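4.2 Printed manuals as things people handle

We came to love the paper manuals in this study! Of the 300 household documents we sorted, 64 were booklets that had come in the box with an appliance or a gadget, and they behaved quite unlike the letters and receipts. A letter lies down when you ask it to. A glossy booklet wants to close again, so the page rises into a curve and the printed lines bend along with it (readers tilt their heads to follow, and several laughed when they caught themselves doing it).

Headings mattered far more than we had guessed in March. Our 20 readers were asked to find one technical value in a manual they had never opened before, some in English and some in Chinese. Almost all of them flicked straight past the text and stopped at a solid band of color with a title in it. Figure 6 gives a lovely case: a gray band with the heading 参数 ("parameters") in white, and small rows of print under it. Even on a strongly bent page the band is easy to spot, while the small rows are much harder going.

Shine was the other surprise. Where light catches the paper, a gray band turns silvery, and readers at the Vuorinen site kept tipping the booklet back and forth until the glare moved off the words. Valtteri Mustonen, who ran those sessions, began noting each tip of the page, and his notes led us to the handling codes in Section 4.3.

Figure 6. Specification page in an open booklet, with the heading band following the bend of the paper.

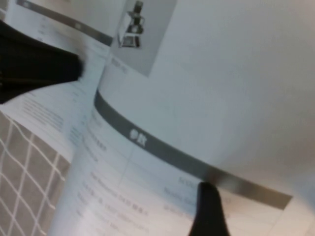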